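THE SLOW TRADE AT TEVETTHORPE

The type at Llorente is kept in shallow cases along the north wall, sorted by face and then by size. Consuelo Esteban bought most of it from a jobbing printer in Tultdale who had gone over to offset and wanted the floor space. The lot came with a proof press, two composing sticks and a quantity of worn spacing material that she has been replacing ever since.

Llorente publishes poetry in translation, in pamphlets sewn with a single thread. Esteban sets the text by hand. Patricio Casado prints and binds. The list runs to eight titles, and a new one takes about three months from the first proof to the last sewn copy.

Composition is the longest stage. Lines of verse end where the poet ends them, so there is no justification to calculate, but each short line must be filled out with quads until it locks firmly in the stick. A line that is slack by the thickness of a sheet of paper can let a letter rise during printing. Esteban checks each line by tilting the stick. If the line stands up unsupported, it is tight enough.

Parallel texts add a further problem. The original goes on the left page and the translation on the right, and the two rarely run to the same length. Llorente aligns them by stanza and leaves the extra white at the foot.

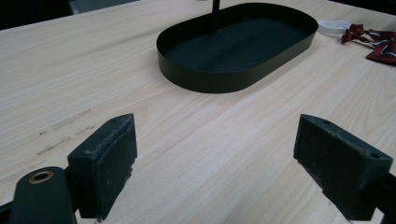
PAPER AND INK

The house stock is Kileo, a soft cotton sheet with a slight tooth. Casado cuts it so that the grain runs parallel to the spine. Folded against the grain, the sheet cracks at the fold and the pamphlet will not lie flat. He dampens the paper the evening before a run and stacks it under a board, which lets the moisture even out overnight.

Damp paper takes less ink and less pressure. Casado aims for an impression that can be read from the front and barely felt from the back. Heavy impression has become fashionable in greeting cards, but in a book it spoils the page behind.

Ink is mixed stiff and applied thinly. In August he adds nothing to it. In winter the shop is cold until ten in the morning, and he works the ink with a knife before it goes on the rollers.

SEWING

Each pamphlet is a single section sewn through the fold with three holes. The thread enters at the center from the inside, passes out through the head and tail, and is tied over the long stitch. Covers are a heavier sheet of the same make, wrapped and left unglued so that they can be replaced.

The next title is a sequence of short elegies, now in second proof. Esteban has found a wrong-font comma in the fourth poem and has sent the page back to the stone.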